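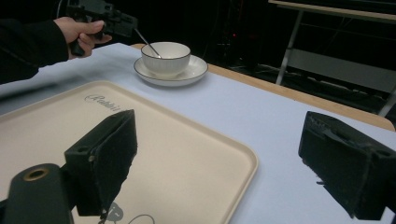
Checklist for the Minddale open day, walked through 11 Mar 2022 by me, with Helmut Engelhardt reading the items out. I did the coffee table station first, as it's the one visitors get closest to. The cup with the spoon standing in it is fine on its saucer, but please keep the rabbit tray near the front of the table so there's a clear landing spot.

1. Tablecloth flat, no folds – OK. Looks really nice, by the way!
2. Handheld grippers checked for loose screws – OK. Pads are getting fuzzy, so Fatos Jurić is ordering new ones from Bakker.
3. Cables off the walkway – NOT OK. I tripped on one myself (my own fault, I was talking). Tape by noon.
4. Visitor line 5 feet back – OK after we moved it. Kids will lean over it anyway, so one of us stands there the whole time.
5. Room limit sign, 200 people – missing. Sedham has the spare.
6. Stop button tested – OK, twice.
7. Drinks for visitors – water only, lids on, and not in this room please.

Items 3 and 5 still open. I'll recheck both before doors.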